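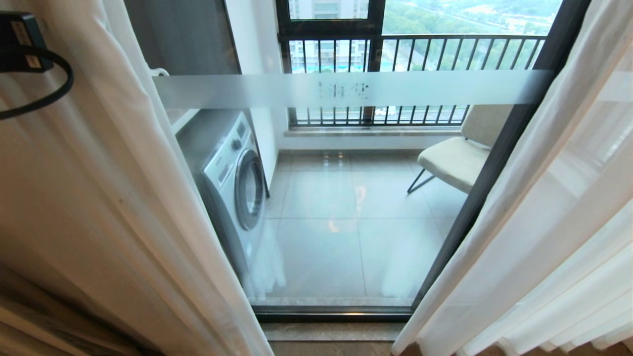

How often should the rope in a throw bag be replaced? Retire it after three seasons of regular use, or at once if the sheath shows glazing, flat spots or exposed core.

3. Service Life of Throw-Bag Rope

3.1 Background

River rescue bags are carried far more often than they are thrown. The rope inside is packed, soaked, stored and repacked many times before it is asked to bear a load, and most outfitters judge its condition by sight alone. Earlier work by Quintero treated the rope and the bag as one unit. The present section considers the rope separately, as it can be replaced at low cost while the bag remains in service.

3.2 Materials

A total of 167 bags were collected at the end of the paddling year from outfitters on the Zirkudard and Alemayehu rivers. All held floating polypropylene rope. Bags made by Rotix use a drawcord closure, while those made by Wiveck close with a roll top. Each outfitter supplied a written record of purchase and storage. Bags with incomplete records were kept in the sample but left out of the age comparison.

3.3 Procedure

Ropes were removed by hand, rinsed in fresh water and dried indoors for 4 days. Three lengths were cut from each rope: one at the grab loop, one at the midpoint and one at the bag end. Each length was pulled to failure at the same rate, and the breaking load was compared with that of unused rope from the same maker. Before cutting, five instructors graded every rope by sight and touch. They were not told its age.

Figure 1. Curtained balcony door, with a frosted band across the glass.

3.4 Findings

The midpoint was seldom the weakest length. Losses were greatest at the grab loop, where the rope stays outside the bag and is exposed to sunlight throughout the season. Closure type had little effect. The instructors' grades agreed well with the breaking loads for badly worn ropes — and poorly for the rest. Several ropes graded as sound failed early at the loop knot, where wear was hidden until the knot was untied. Inspection should therefore include untying and retying the loop at the start of each season, normally in September for the schools in this study.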